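Filed under: Brand Partnerships, Interviews

When Guoqing Liao picks up the phone, he apologizes for the noise. The agency is in the middle of moving desks again, and somebody behind him is rolling a chair down what sounds like a very long hallway. He doesn't seem bothered by it. He has spent most of the past year on the road with Millar, the iced tea company, and he says he has learned to hold a conversation over just about anything.

Liao runs partnerships at Onura, the small shop behind Millar's "Long Table" campaign, which put free community suppers in 16 towns and asked a local radio station in each one to broadcast from the head of the table. There were no billboards and no famous faces. The client, he admits, needed a little time to warm up to that.

"They had a perfectly good summer plan already," he says. "It was a sweepstakes, and it would have done fine. I kept coming back to the fact that people drink this stuff sitting down, with food, with their family, and we were about to sell it to them while they were standing in a parking lot. So I asked if we could try one supper. Just one, and if it was a flop I'd never bring it up again."

That first supper was in Drodstead, in June, and 255 people came. The station, which had planned on an hour of live coverage, stayed on the air until the pie was gone. Liao still has the recording and plays it for new hires, mostly for the part where the morning host interviews a man about his tomatoes and forgets to mention the sponsor at all. 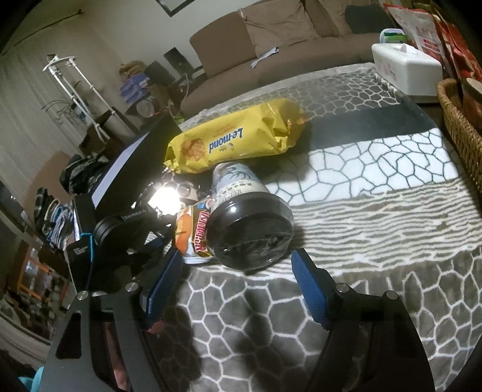
A bottle and a snack packet on a patterned tablecloth.

I asked whether forgetting the sponsor was a problem, and he laughed for quite a while.

"My client was standing right next to me! I thought, well, there goes the contract. But she loved it. She told me it was the first time she'd heard anybody sound relaxed anywhere near her logo. After that we took most of the required mentions out of the station agreements. We kept 2, one at the top and one at the end, and we let the hosts say them however they liked."

Choosing the stations took longer than choosing the towns. Liao worked with Qin, a media buying firm he has known since his first job, and together they went through a list of 1,067 local broadcasters, looking for the ones that still had a live person in the studio at suppertime. He talks about those weeks with real fondness (he became very attached to a swap-and-sell program that he still streams at his desk).

"You can hear right away who knows their listeners," he says. "They read out birthdays. They know which road is closed. If a host like that says come have supper with us, folks come."

He is more careful when the talk turns to sales. Millar doesn't share its numbers, and he wasn't going to share them either, though he did say the company has asked for a second round and wants it to run into the fall. He would like smaller tables this time, and more of them. A few of last year's stations have already called to ask about dates, and one has offered to do the cooking.

Before we hung up I asked what he'd change if he could go back to that first supper. He thought it over while the chair rolled past again.

"More chairs," he said. "And I'd have sat down sooner. I spent the whole evening on my feet with a clipboard, and by the time I got to the table the cornbread was all gone."

Related reading
- What a local radio host wants from a sponsor
- Writing a partnership agreement in plain language
- Small-town events on a modest budget
- How we pick the campaigns we cover

Contact us | Copyright, all rights reserved | Back to top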